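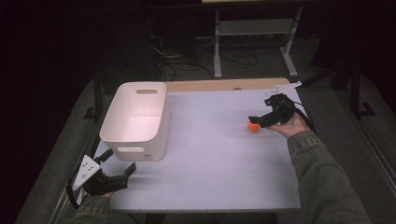

When you rent a house in a country where you did not grow up, you ask the wrong questions. I know it from my own move, so this time I asked a person who has rented houses to foreigners in Ekdale for many years. She manages homes for a small agency, Bastavby, and she agreed to talk if I leave her name out.

We met at nine in the morning in her office above the bakery. I wanted to begin with prices, but she began with water.

"People ask me about the view," she said. "They should open the shower on the upper floor and wait. In the hills the pressure is low in the dry months, and September is the worst."

Most houses she offers have two bedrooms and are rented without furniture. This means also without a stove and without lamps. "One family came at night and there was not one bulb in the house. It was in the contract, but they read only the page with the price."

The deposit is normally two months of rent. I asked if it comes back. "From us, yes, in six weeks. From a private owner it depends on the owner. Write down every mark on the wall on the first day and let him sign it."

On the lower side of town, near Mwaipopo Street, rents begin at 1000 a month and the houses are newer. She does not always recommend them. The walls are thin, and the road is loud until midnight. The older houses up the hill are cheaper and stay cool, but heating one in winter can add 100 to the monthly bill – sometimes more, if the windows are original.

Can a tenant bargain? "For one year, a little. For two years, yes, more. The owner is afraid of an empty house."

I asked also about pets. She said that dogs are usually accepted if you mention them before the visit, and that a cat makes no difficulty at all. Parking is another matter. Up the hill you leave the car by the church and carry your shopping.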